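Contract Review Software in Small Firms: Project Report
Nyokabi Mwakalinga
Supervisor: Arturo Sorrentino
June 14, 2026

1. What I set out to test

Vendors of contract review software make a simple promise. Feed in a supply agreement, and the tool will find the risky clauses faster than a junior lawyer can. I wanted to see whether that held up on the kind of paper a small manufacturer signs every week, which is mostly short, badly scanned and full of handwritten changes.

I picked two products, Sotia and Landix. Both offer a trial for students. A third, Tinden, asked for a sales call before it would show me anything, so I left it out.

2. The contracts

The contracts came from Mwaipopo, a parts maker that agreed to share old purchase and tooling agreements once the names and prices were blacked out. I received 200 of them. Before running either tool I read a set of 25 closely and marked every clause on liability, late delivery, renewal and ownership of molds. Those marks are my answer key. They are one student's marks, checked by my supervisor, and a practicing lawyer might well disagree with some of them.

Across the full set the two tools together raised 1,844 flags. I do not think that number means much. A flag costs the software nothing, and a tool that flags every paragraph will never miss a problem.
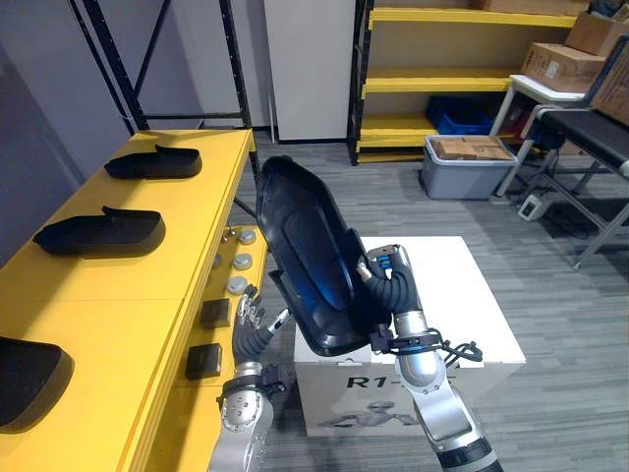
The more useful question is what a buyer at a small firm would do with the flags. In my close set, most of them pointed at standard wording that no one in purchasing would try to change. Landix marked the governing law clause as "high risk" every time, even when both parties were in the same state. Sotia was quieter but missed renewal terms when they sat in a schedule at the back — in 7 of the contracts I had marked by hand, that was where they sat.

Neither tool dealt well with mold ownership. Both treated it as a general property clause and gave the same canned advice about "intellectual property." For a company that pays for tooling it keeps at someone else's plant, this is the clause that matters.

3. Time

I had planned to report hours saved and decided against it. I got faster at reading the contracts as I went, and I read them before I used the software. Any figure would be flattering to the tools for reasons that have nothing to do with them. The vendors' own claims about time do not say how this was handled, and I asked both. Landix sent a brochure. Sotia had not replied when I finished writing.

4. What I would change

I would use two readers for the answer key and split the contracts so that half are read with the software first. I would also include clean, typed agreements, where I expect both products to do better. My supervisor thinks I am too hard on Sotia over the schedules, as the scans were poor. He may be right, but the scans are what the firm has.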